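Drullow test kitchen holds off on second robot station, spends on simulation first
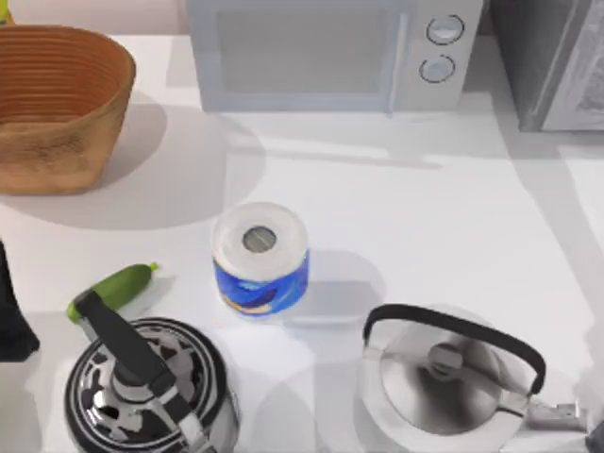 I sat in on the equipment meeting at the Drullow test kitchen this March expecting a fight over robot arms, and what I got was an hour and a half on kettles. Good meeting, though! The short version is that the kitchen is not buying a second two-arm station this spring. The money goes to simulation work and a better computer to run it on, and the second station comes back up for a decision when the next budget opens.

If you haven't followed this one, Drullow does practical testing for companies that want to automate small kitchen jobs, things like clearing a counter, moving a kettle or putting groceries where they belong. They have one real station, leased from Rathjen, and it's booked solid. The plan on the table was to lease a second one for 30 months. Everybody I talked to over the winter figured it was a done deal (me included, and I said so in this column, so there's my correction).

Gisela Ruppert runs planning at Drullow and she's the one who put the brakes on. Her argument was pretty simple. The waiting list for the real station is long, but a lot of the people on it are just trying to find out whether their layout makes sense. Can two arms work a counter with a microwave at the back and a couple of kettles up front? Does a roll of paper towels standing in the middle get in the way of everything? You can get a long way into those questions on a simulated counter, and you don't have to mop up afterward.

"I had a request for the station that came down to where somebody wanted the paper towels," Ruppert told the meeting. "I'm not signing a lease for that."

She did get some pushback. One of the engineers, who has spent more hours at the real station than anyone, pointed out that shiny things are a headache. A polished steel kettle reflects whatever is near it, and he doesn't trust a rendered reflection to behave like the one in his lab. He'd also like somebody to explain how a simulated cucumber is going to teach him anything about gripping a real one. Ruppert didn't argue. She said real hardware stays in the plan and every client job still has to finish on the actual station before a report goes out.

So on to the money, which is what most of you write to me about. The simulation license is through Wollden and comes to $1,966 a month, with 3 seats included. Extra seats cost more, and I couldn't get a straight number on those. The computer is a separate one-time purchase and they're still collecting quotes. There's also some staff time set aside for building the object library, and I think that's the line people will underestimate. Somebody has to decide what goes on these counters, and patterned kettles, plain kettles, baskets and vegetables all need to be the right size and weight or the whole exercise is a waste. Hasow, which supplied the first batch of kitchen objects, has offered to do more, but Drullow wants to try making a few in house.

I asked Ruppert what would change her mind about the second station. She said she'll look at the booking sheet after 4 months of simulation work. If clients are still waiting on the real arms for jobs that really need them, she'll bring the lease back herself. She also wants Rathjen to put gripper replacements into the price this time, which got a big laugh from the engineering side of the table and a note from whoever was taking minutes.

My two cents: I like it. I've watched plenty of shops around here lease a robot first and work out the schedule later, and the payments don't wait for you. I'd still keep the lease paperwork handy, and I'd get that seat price in writing before anybody logs in.

Computer quotes are due at noon on the last working day of the month. Clients already booked on the real station keep their slots, and new layout requests will go to the simulation group first.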